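Miltell moves bench testing of small switches to printed robot arms

Oct 26, 2021

Miltell, which assembles and tests control panels for commercial laundry equipment, has put small robot arms on part of its test line at the Flores plant. The arms press switches and slide contacts through repeated cycles, a job that was done by hand until this year. Eight arms are in use on the day shift. The company said no positions were cut, but the duties of the test group have been rewritten and its shift pattern will change in December.

The work in question is endurance checking. A sample is drawn from each batch of panels, fixed to a table, and every switch on it is operated a set number of times. The contact resistance is read before and after. On the old procedure, a technician pressed each switch with a plastic rod in time with a metronome and entered the readings on a paper sheet. One batch took most of a shift for one person, and technicians changed places at set intervals to limit strain on the wrist and thumb.

Complaints about that strain started the project. The plant's safety log for the previous year lists 17 reports of hand or forearm pain from the test group, more than from any other group in the building. A first attempt to fix the problem used a pneumatic press bought from an outside supplier. It worked on one panel type only. Each change of product called for a new fixture plate, and the plates arrived too late to be of use for short runs.

The arms now in use follow a design drawn up at the plant under the project name Pura. The structural parts are 3D-printed in orange plastic on machines the company already owned for making assembly jigs. The joints are driven by servo motors of a common type. A broken link is reprinted overnight and fitted the next morning by the technician who runs that table, with a screwdriver and a printed instruction card.

Forces are low. The arm is rated by the plant for light contact only and isn't used to lift panels or move them between tables. Loading, clamping and unloading remain manual. Each table has a stop button on the operator's side, and the arms run at a speed that the safety office set after a trial period. Technicians may reach into the work area only with the motor supply switched off.

The gripper end has gone through more revisions than any other part. Early versions ended in a single finger that slipped off rocker switches. The current version has two short parallel prongs with a notch between them, so it can straddle a slide contact or press with both tips on a wider key. A small electronic component sits on top of the jaw piece just behind the prongs, and its wires run back toward the wrist. The brackets and links carry grids of small holes, and the large openings in the forearm link keep print time down.

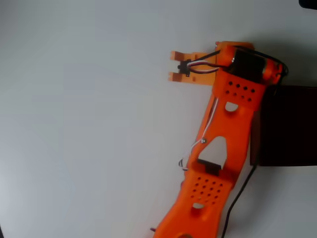 What changes for the test group

The group has 10 technicians on days and 7 on evenings. Before the change, nearly all of their hours went to pressing switches and writing down readings. Under the new job description, each technician looks after two tables. The tasks are to load the sample, teach the arm its contact points, start the cycle, check the first readings, and deal with stops.

Teaching is done by hand. With the motors released, the technician moves the arm to each switch in turn and stores the position from a keypad. A panel with few switches can be taught in minutes. Panels with raised bezels take longer, as the arm must be led up and over the edge between points. Stored programs are kept by part number, but the plant requires a fresh check of every point whenever a panel is reclamped, after one sample was tested for a full cycle with the prongs landing beside the switch.

That case led to a second rule. Readings go directly to the test database, and for several weeks they weren't looked at until the batch was closed. The technician on the table now has to confirm the first set of values on screen before the cycle can continue. Some in the group objected to the rule as a delay. It was kept, and the screen was changed so that all values for a panel fit on one page.

Time per batch hasn't fallen by much. The arms press no faster than a person, and teaching and checking take up part of what is saved. The gain is in attendance: a technician can leave the table during a cycle, and two tables can run under one person. The plant has used the freed hours for incoming inspection, which had been running behind, and for rework of panels that fail.

Views within the group differ. At a meeting held at the end of the trial, several technicians said that their hands no longer hurt at the end of a shift. Others said the new work has more interruptions and that a stop on one table tends to come while the other is being taught. A request was made for a signal light on each table that can be seen from the inspection benches. The lights have been ordered.

Pay and training

The new job description was placed one grade above the old one after talks with the employee council. The higher grade applies once a technician has finished a training course, given in house in two parts. The first part covers clamping, teaching and safe access. The second covers replacing servos, routing cables and calibrating joints. All day-shift technicians have finished both parts. The evening shift has finished the first.

Cable routing is given more time than originally planned. In the trial, most unplanned stops were traced to wires and connectors, with worn servos in second place and cracked prints a distant third. Wires that cross a joint need enough slack to follow the arm through its full range, and a loop that's too tight will pull a connector loose after some days of cycling. A loop that's too wide can catch on a clamp. The card at each table now shows the accepted routing for every joint.

Two technicians asked to stay on manual testing and have been moved to the sample room, where panels with touch surfaces are still tested by hand. The prongs don't register on those surfaces. A tip with a conductive pad has been tried, with uneven results.

Limits and next steps

The printed parts wear. Joint play is measured weekly with a dial gauge, and an arm that exceeds the limit is taken out of use until the affected link or end cap has been replaced. The quality office doesn't accept force values from the arms, only cycle counts and electrical readings. Switches that need a force curve go to the laboratory as before.

From December, the test group will move from two full shifts to one full shift and one short evening shift. Technicians on the short shift will start cycles that finish without attendance, provided the first readings have been confirmed and the table has a smoke detector fitted. The insurer asked for the detectors. Technicians who lose evening hours under the new pattern have been offered day hours in incoming inspection at the same grade.

Vandamum, the second Miltell plant, will receive its first tables next year. Its test group works with larger panels that are beyond the reach of the present arm, and a version with a longer forearm link is being printed at Flores for trials. The manual procedure will stay in force at Vandamum until those trials have been reviewed by the quality office and the employee council.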